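The woman who runs Otia, a small repair shop for old telephones, was waiting for me behind her counter with a cup of tea. She opened the shop in 2000, together with her sister. Before that she worked seven years at Geagea, where she answered calls from customers.

"I listened to people all day, but I did not know how the telephone was made," she told me. "One evening I opened mine with a kitchen knife. It was a mistake, I broke the bell."

Now she receives telephones from many towns, mostly by post from Ostum. The most common problem is the dial. The grease inside becomes hard with time and the dial returns too slowly, so the exchange does not understand the number. She cleans it with alcohol and a small brush, and a simple job takes her 2 hours.

I asked her if young people also come. "Yes, more than before," she said. "They want to hear the real bell. Some of them do not have a line at home -- they only want that it rings." 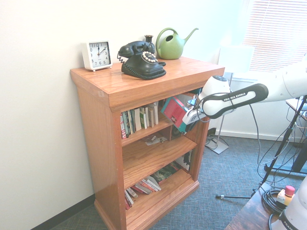
She does not advise buying the most expensive model. In her opinion, the cord and the handset should be checked first, and only after this the color. A new cord in the old style she orders from Cutum, and the waiting is long.

Her shelves in the back room hold about 800 spare parts, each in a paper envelope with a note in pencil. Her sister wants to put the list in a computer. "We speak about it every November," she said, and went to answer the phone.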